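Clearing fault 218 when the gripper drops a can

If your Miltance arm stops partway through stacking cans and shows fault 218, take heart, it's a friendly one to fix! Press the stop button first, please, and keep your hands well away until both arms are still. Then wipe the finger pads and set the grip force back to 3.
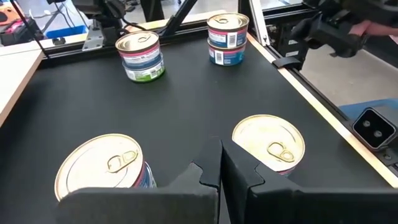
Can I clear the fault without stopping the arms?
Please don't; the fingers may close again the moment it clears.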